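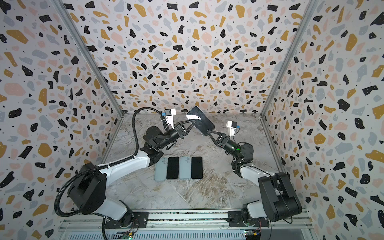
Terrazzo paper, marble floor and a row of old phones

I have had terrazzo on my mind since May, when we started on the small room at the back. The pattern I keep coming back to is the busy sort, with flecks of black, mustard yellow and pale pink on white, and tiny black dots in the gaps. Cor Segers thinks it is too much for a whole wall. I think it works on three walls, as long as the floor is quiet.

For the floor I like a pale grey marble effect with some beige in the veining. It hides dust better than plain white and it goes with the mustard. I had a sample from Wustlow that was close, but the veins were too yellow in the evening. The one from Gratton was better and cost 40 more, so I am still thinking.

The other job has been the phones. We had a drawer full of them, as I suppose most houses do. I wanted to go through them properly before the room was painted, and the easiest way was to lay them flat, side by side, and pick up one at a time. On a patterned surface you lose a dark phone straight away. On pale marble you can see the edges and any marks on the glass.

Mine had 1,617 photos on it that I had never copied anywhere. Most were of the garden at the old house and a lot of receipts. I kept fewer than 200 and deleted the rest, which took me two evenings.

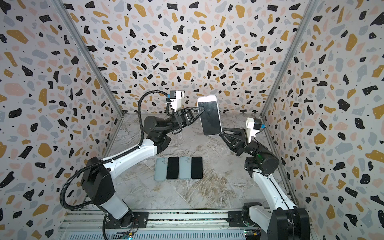
Floor Hendriks asked why I didn't just hand the lot in and be done with it. I may still do that with the ones that won't charge. Before they go I want to take out the SIM cards, sign out of the accounts and reset each one. I also wipe the screens with a dry cloth, holding the phone by its edges so I don't put new fingerprints on it.

The cables are a separate problem and they have gone in a box from Van Beek for now.

Next is the paper. I need to measure the back wall again, as my first figure was 2,000 millimetres exactly and I don't trust it. Cor will come over with his long tape, and then I can order the rolls.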